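Robot arms take over desk resets at Prulside office center
Two-armed stations now put away folders and small supplies between bookings

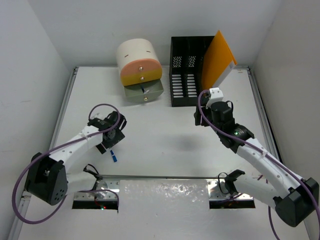
What has changed

Gernholm, which rents desks by the day to small firms and traveling staff, has moved part of its overnight reset work to robot arms at its Prulside center. The work was done by hand until this spring. It consists of returning folders to their holders, putting pens and other small items back in the drawer organizers, and leaving a clear surface for the next customer.

Full-size desks are still cleared by people. What the robots handle are the portable tabletop kits, each with a small three-drawer organizer and a black file holder, that go out to customers in the morning and come back in the evening. Each kit is set out inside a walled station with one arm on the left and one on the right. The arms open a drawer, place the loose items inside, close the drawer and straighten the folder if it leans.

The center has 800 kits in circulation and 12 people on the reset team. There are 2 stations in use, both supplied by Idis, which also trained the staff. The software that decides which item goes in which drawer comes from Dobos.

In November, the first full month for which Gernholm has released numbers, the stations completed 1183 resets. The company did not say how many of those needed a person to step in, but said the number was falling. Thin items lying close to a drawer front are still the most common cause of a stop, according to the site's operations office.

Jobs and shifts

The reset team is the same size as before the stations arrived, and Gernholm says no positions were cut. The hours are different. The late shift used to end at 1 a.m. and now ends at 10 p.m. Before leaving, staff load the queue of kits and check that both stations are running. A smaller early shift starts at 5 a.m. to deal with anything the arms set aside.

Staff who worked the late shift lost the night supplement that went with it. Gernholm is paying the difference until the end of the contract year. What happens after that is part of talks now under way with employee representatives, who have asked that station work be placed in a higher pay grade. They say the job now includes clearing faults, restarting the arms and keeping a log, none of which is in the current job description.

Several team members told the site newsletter that they were glad to be home earlier. Others said the work had become more broken up. A person may be called to a station to free a jammed drawer, go back to wiping desks and be called again a few minutes later. Gernholm has since changed the rota so that one person per shift looks after the stations and has no other duties – a change the team had asked for in the first weeks.

There have also been complaints about damaged folders. Card folders with soft corners were getting bent on the way into the holder, and the center has switched to a stiffer type. Customers' own papers do not go through the stations. They are taken out by hand and kept at the front desk.

Next steps

Gernholm plans to keep the present setup through the winter and then decide on a third station. It is also looking at whether the arms could refill supplies, a task that takes up much of the early shift. Idis is to test this at its own workshop first.

The company said other centers would not get stations before the pay talks at Prulside are finished.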